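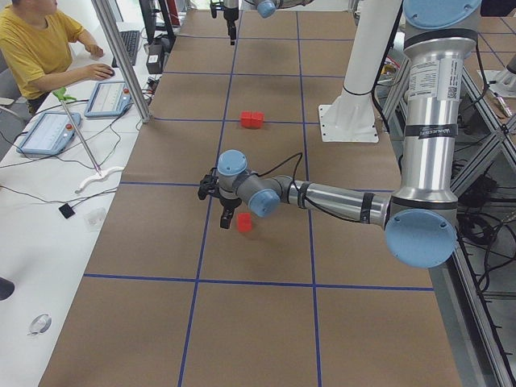

A crime novel with more than one case in it needs a timeline before it needs a second draft. Mine had 22 chapters and three investigations, and by the middle I no longer knew who had heard what. Index cards got shuffled, so I moved to a grid: brown paper on a long table, divided into big cells with dark blue tape. Each row is a chapter and each column is a case.

## Filling the grid

1. Write the true events first, in the order they happened. In my book Lukáč dies in December, long before page one.
2. Add the chapter where the detective learns each fact. Use a second color.
3. Mark every lie with the name of the person telling it.
4. Read down one column at a time. If a case goes missing for more than four chapters, give it a phone call or a witness.

Use short notes. "Ferry ticket found, Plisgate" is enough.

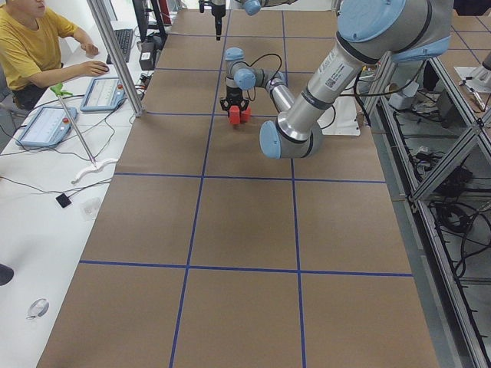
*Brown paper and blue tape, with the cells marked out.*

## Checking the clues

Take the fact that solves the case and trace it back. The reader should have met it at least twice – once in plain sight, once while something louder was going on. My first reader, Thaddäus Mayrhofer, guessed the killer on page 50 of 255. The ferry ticket was sitting alone in its chapter, so I moved it into the argument at the Longate hotel.

Copy the finished grid into a notebook before you start cutting scenes. Changes go in pencil.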